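Jueves, casi las once de la noche

Hoy no pensaba escribir nada, pero me he sentado con la infusión y se me ha pasado el sueño, así que aquí estoy. ¡Día de telas! Llevaba desde septiembre diciendo que iba a ordenar el armario del pasillo y por fin lo he vaciado entero encima de la cama. Qué montaña, madre mía. Toallas sueltas, sábanas sin pareja, un mantel de Hamdy que compré en rebajas y que sigue con la etiqueta puesta.

Tarek Bennani me llamó a media mañana para preguntarme si me sobraban retales (está forrando cojines para la terraza, quiere tenerlos antes de que venga su hermana) y le dije que se pasara a las 3. Se llevó una bolsa enorme y además se quedó a merendar, con lo que el armario siguió vacío hasta las seis y pico. No me quejo – trajo bizcocho de limón.

Luego me puse con los colores. Antes guardaba todo por tamaños y era un desastre, siempre tiraba de la pila equivocada y se me caía media balda. Ahora van los blancos arriba, los azules en medio y los verdes abajo, con las cosas raras en una caja Silto que me dejó Dirk Voß cuando se mudó. Caben hasta 500 gramos de calcetines desparejados, lo he pesado, no sé por qué lo he pesado.
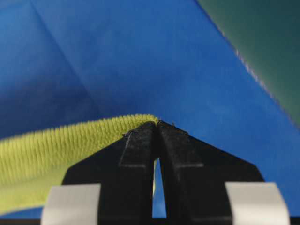
Lectura: 2 min

El azul ese tan vivo me tiene enamorada, con su arruga en diagonal y todo. Al lado del verde amarillento, el de los surquitos, queda precioso, y eso que yo jamás los habría puesto juntos. Me dan ganas de hacer algo con los dos, una funda o una bolsa para la playa, ya veré. El verde oscuro lo dejaría para el forro.

Mañana tengo que comprar hilo y mirar si en Fekstead siguen teniendo las cremalleras largas. Y devolverle a Dirk la plancha, que lleva aquí desde el verano. Me voy a la cama, que la he dejado por fin despejada – bueno, queda el mantel.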